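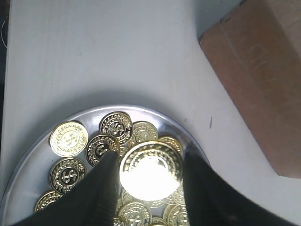
Clerk, Coin Sorting and Small Collections (part-time, fixed term)
Clonau Auction Services, Flinville
Reports to: Shahla Salehi, Head of Cataloging
Closing date: 4/30/21

Clonau Auction Services handles estate collections of coins, tokens and medals for sale by mail and at auction. We are hiring 2 clerks for the intake room at our Flinville office. The term is 38 weeks, with no guarantee of extension. Hours are 9:00 to 2:30, Monday through Thursday.

Duties

Open incoming consignments and check the contents against the sender's list. Record any difference on the intake form before items are moved.

Sort by country, denomination and date. Weigh and measure pieces that are worn or have no readable date.

Enter each lot in Woken, our inventory system. Training in Woken takes place during the first week and is paid at the normal rate.

Print lot labels, fill envelopes and return finished lots to the vault log. Lots still open at 2:15 are sealed and signed over to the shift lead, Kenneth Semple.

Clerks do not clean coins, assign grades or discuss values with consignors. Grading questions go to Ye-ji Wang.

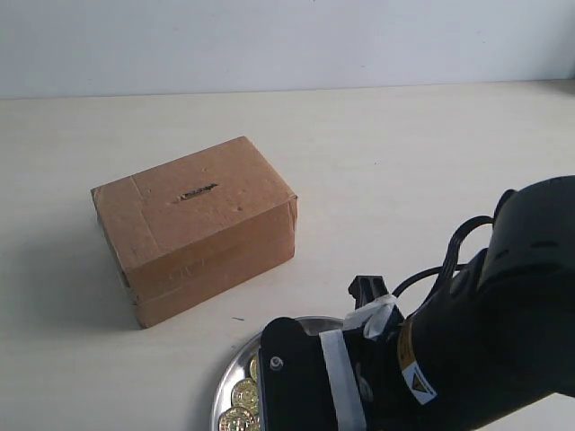 Requirements

High school diploma or equivalent. Steady typing and accurate copying of numbers. Good close vision, with or without glasses. Ability to lift boxes of up to 53 pounds with a hand truck available. A background check is required after an offer is made.

Knowledge of coins is useful but is not scored. Reading knowledge of Korean, Persian or Portuguese is scored, as a large share of this year's intake carries dates and legends that the present staff read slowly.

Applicants who buy or sell coins, including online, must say so in the application. Clerks may not bid in our sales during the term or for six months afterward.

Selection

Applicants who meet the requirements will be invited to a sorting and data entry test lasting 70 minutes. The test is held at the Flinville office and cannot be taken remotely. Interviews follow within two weeks and are conducted by Shahla Salehi and Rosimeire Camargo.

To apply

Send a resume and a one-page letter to Rosimeire Camargo, Personnel, Clonau Auction Services, Flinville. State your earliest start date and any days you cannot work. Paper applications may be left at the front desk. Incomplete applications are not returned.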